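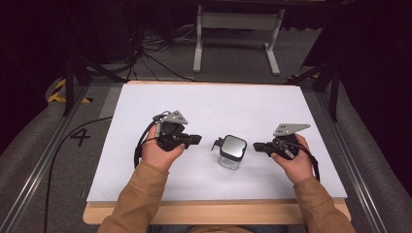 Eignet sich das Handgreiferset Pevon für die geplante Aufnahme beidhändiger Arbeitsabläufe? Für Aufgaben mit kleinen, starren Objekten eignet es sich nach jetzigem Stand; für biegsame Teile liegt noch kein belastbares Ergebnis vor.

Suche Suchbegriff eingeben Los

Zwischenbericht an die Projektförderung, Vorhaben Hastico
Arbeitspaket: Produktprüfung Handgreifer
Zuletzt aktualisiert: 8. Dez. 2020

1. Stand der Arbeiten
Das Set wurde im Juli beim Anbieter Kos bestellt und vollständig geliefert. Seit der Inbetriebnahme wurden 1.347 Durchläufe aufgezeichnet, davon sind über 900 geprüft und freigegeben. Der Rest liegt zur Sichtung bei Cosimo Galli. Die Aufgabengruppe Glasbehälter ist in den Aufnahmeplan übernommen; bearbeitet werden Greifen, Versetzen und Übergabe zwischen beiden Greifern.

2. Befunde zum Produkt
Die Greifer werden paarweise geführt und sind kabelgebunden. Die Kabelführung schränkt den Arbeitsbereich beim Überkreuzen der Hände ein. Die Kalibrierung ist in der Anleitung knapp, aber korrekt beschrieben. Nach einem Neustart der Software Pedent muss sie wiederholt werden; eine Speicherung der Werte ist nicht vorgesehen. Bei glatten Oberflächen traten Fehlgriffe auf, überwiegend bei seitlichem Anfahren. Kos hat geänderte Fingerauflagen zugesagt, ein Liefertermin steht aus.

3. Abweichungen vom Plan
Die Versuche mit Textilien verschieben sich um 6 Wochen. Mehrkosten entstehen dadurch nicht.

4. Nächste Schritte
Wiederholung von 100 Durchläufen mit den neuen Auflagen, Vergleich der Fehlgriffe mit dem bisherigen Bestand, danach Entscheidung über ein zweites Set. Das Angebot von Kos liegt der Projektleitung vor.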